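Pressemitteilung

Skeko 4 ist da: Unsere Greifplanung rechnet jetzt mit, was im Weg steht

Olldale, 2024-08-25

Ich darf heute endlich erzählen, woran wir bei Flutix seit dem letzten Dezember sitzen, und ich freue mich riesig darüber! Ab sofort gibt es Version 4 von Skeko, unserer Planungssoftware für Roboterarme. Wer uns schon länger kennt, weiß, dass ich bei Versionsnummern sonst eher ruhig bleibe. Diesmal fällt mir das schwer.

Kurz zur Sache: Skeko bekommt ein Kamerabild und ein Ziel, also etwa »nimm den Tacker«, und liefert eine Bahn für Arm und Greifer. Bisher lief das in zwei getrennten Schritten. Erst wurde ein Griffpunkt gesucht, dann eine Bewegung dorthin, und wenn die Bewegung nicht ging, fing alles wieder von vorn an (das konnte dauern, unsere Kunden haben uns das auch deutlich gesagt). In Version 4 werden Griff und Weg gemeinsam geplant. Der Planer verwirft einen schönen Griff am Henkel also gleich, wenn der Unterarm dafür durch eine Topfpflanze müsste.

Geübt und geprüft wird das alles zuerst in der Simulation. Mirela Queiroz leitet bei uns die Wahrnehmung und hat dafür 400 Tischszenen zusammengestellt, mit Haushalts- und Bürodingen in ziemlich wilden Kombinationen. Durchsichtige und glänzende Sachen sind ihr dabei besonders wichtig, denn an denen beißen sich Tiefenschätzungen gern die Zähne aus.
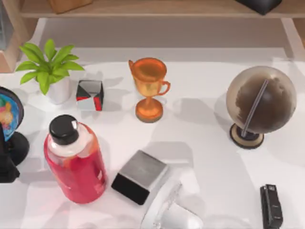 Jede dieser Szenen läuft bei uns nachts automatisch durch, sobald jemand am Planer etwas geändert hat. Morgens liegt dann ein Bericht im Postfach, und glaubt mir, der bestimmt die Stimmung beim ersten Kaffee. »Ich will sehen, warum eine Bahn verworfen wurde, und zwar ohne drei Logdateien nebeneinander«, hat Mirela irgendwann im Frühjahr verlangt. Daraus ist die neue Verlaufsansicht geworden: Man klickt einen abgelehnten Griff an und bekommt die Stelle der Kollision angezeigt, dazu den Abstand und den Zeitpunkt in der Bahn.

Mein Kollege Benedito Assunção hat außerdem die Schnittstelle aufgeräumt. Bestehende Projekte aus Version 3 lassen sich direkt öffnen, nur eigene Greifermodelle müssen einmal neu importiert werden – bitte vorher sichern! Sieben Greifermodelle bringen wir fertig mit.

Als Erstes arbeitet unser Partner Figueiredo mit der neuen Version, dort geht es um das Sortieren gemischter Rücksendungen. Wer schon eine Lizenz hat, bekommt das Update kostenlos über den gewohnten Zugang. Für alle anderen gibt es eine Testversion mit dem kompletten Szenensatz.

Fragen, Wünsche und Fehlermeldungen landen wie immer direkt bei uns im Team. Pressevertreter, die den Planer einmal live sehen möchten, melden sich bitte bei der Pressestelle von Flutix in Olldale.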